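About Miseo

Miseo is a used computer shop and repair counter in Orkthorpe. We sell refurbished desktops to homes, schools and small offices, and we fix the ones people already own.

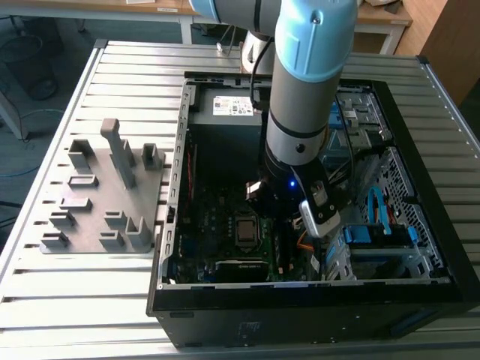 Page last changed: November

We opened on Arsenault Street with 6 shelves of stock and one counter. We now keep roughly 400 machines in the back at any time. Most come from offices that are replacing their equipment.

Every desktop we sell has a new drive and a 30-day return period. Old drives are wiped before they leave the building. Ask at the counter if you want a wipe certificate.

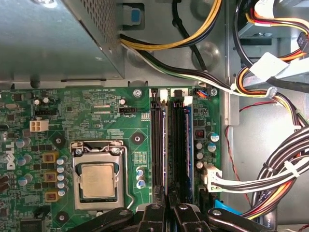

Repairs are quoted before any work starts. If you turn down the quote, you pay nothing and can pick up your computer the same day. We do not work on phones, tablets or printers.

Schools can order in bulk through our Prestanon price list, which covers desktops, monitors and keyboards. Delivery inside Orkthorpe takes three working days.
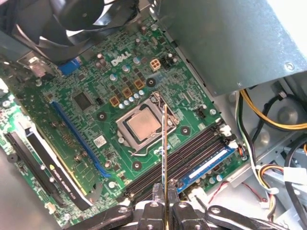
Hours and parking

The counter opens at 9 a.m. Parking is behind the building.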